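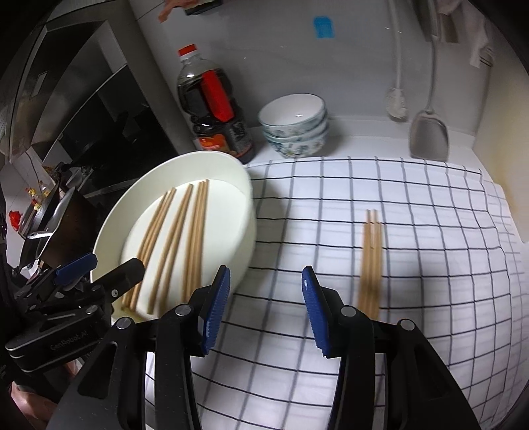
I bought the Bekolent oval basin for washing up, had it about a week, and it has hardly seen the sink since! It's ended up as my everything tub, mostly for sorting cutlery and chopsticks before people come round, and I like it so much that I thought it deserved a proper review (my sister says nobody reviews washing-up bowls, but I read every single one before I bought mine, so there).

First, the shape. I'd always had round bowls and they're hopeless for anything long. Chopsticks in a round bowl lean up the side and slide back down and drive you mad. In an oval one with a flat bottom they lie down properly, and you can pull them into pairs and see what's what. The sides are nice and tall too, and smooth, so no little ridges for grains of rice to hide in. Wiping it out takes seconds.

Colour is cream. The website called it "oat" and I was expecting something browner, but it's a pale creamy white and wooden things show up well against it. I can spot an odd chopstick straight away, which matters in this house as we've got several sets on the go that are nearly, but not quite, the same length.

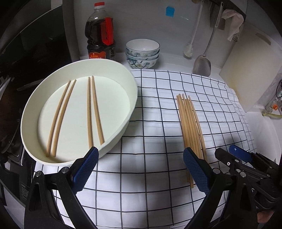

My way of doing it is to tip the lot in, pick out the matching ones, and put those in a bundle on the cloth with all the thin ends pointing the same way. Then back in the drawer they go. It's a silly little job but I find it very soothing with the radio on.

A word about the cloth while I'm at it, as I got it in the same order. It's the Chisholm check, white with a thin black grid, and it looks smart on the worktop. It does crease if you so much as look at it, and the edge that hangs over never lies quite flat for me. I've ironed it twice and given up. Els Martens, who runs the kitchen shop near me, says to fold it damp and leave it under something heavy, so I'll try that next.

Now the grumbles. The basin is big. I measured the cupboard under the sink and it still only goes in on its side, which means moving the bleach and the dustpan every time. I also wish it had proper handles. Full of water it's a two-handed shuffle, and I wouldn't carry it far. And the sticker on the base was a pig to get off (warm water and cooking oil did it in the end).

It cost me 18 pounds, which felt a bit steep for a bowl, and I did look at the Stenent one, which was cheaper but rounder and a good deal shallower. I'm glad I paid the extra. Four stars from me, and it would be five with handles. If they ever do it in a smaller size I'll have one for the caravan as well.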